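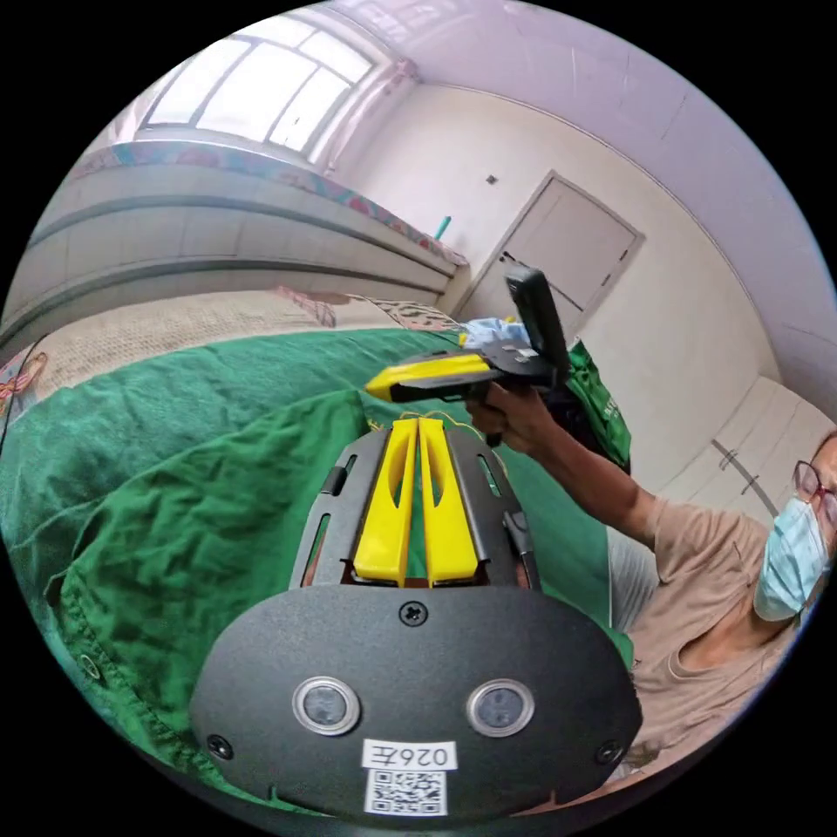
Both grippers in the bedroom, before the cloth runs.

Sun 6 October

Spent most of today on the hand-held grippers. We have a pair, and they get used together for folding and sorting cloth, so when one is off the whole session is off.

The problem was the yellow fingers on 026E. They had started closing with a slight twist, so a thin hem would slide out on one side. I blamed the fingers first and swapped them for a fresh set from Wostano. Same twist. Then I took out the screws on the front plate, wiped everything down and found lint packed in behind it. Green lint, mostly. Cloth work does this and I should have looked there before spending money.

Cleaning took longer than the repair. I used a soft brush and a wooden toothpick, then went over the two lenses with a dry lens cloth. No spray near the lenses. I did that once in January and had streaks in the recordings for a week.

The screws go back in finger tight, then a quarter turn each. If the top one goes in hard first, the plate sits crooked and you have to start over. Ask me how I know.

After that I checked the fingers the way Laine Vaher showed me when I was still in Besville. Close them on a strip of printer paper and pull. Then do it again with the strip at the tips. It should drag the same in both places. The first try was loose at the tips, so I backed the fingers off, reseated them and got it right on the second.

The other gripper only needed its phone mount tightened. It had been sagging when tilted back.

Ran 12 short trials with the cloths on the bed side of the room and dropped the hem in one of them, which I can live with. Before this it was 5 out of 8.

Still to do: order more of the small black screws, put a new sticker on the charger box, and find out if Michalík still wants the old fingers for parts. They are in the drawer with the paper strips.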